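**Gerkbridge toy swap, 11th November**

The October swap at Gerkbridge Hall cleared 41 boxes, and 26 came back unopened. We remain optimistic.
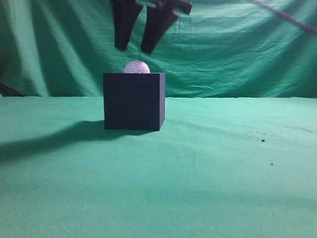

Rules are as before: clean toys, no jigsaws, and three items per family on the first pass. Plain things go fastest. A dark navy cube will find a home long before anything that sings. Batteries out, please.

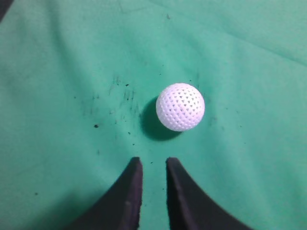 *White practice-style ball, full of holes.*

Drop-off is at the Skarberg Street door.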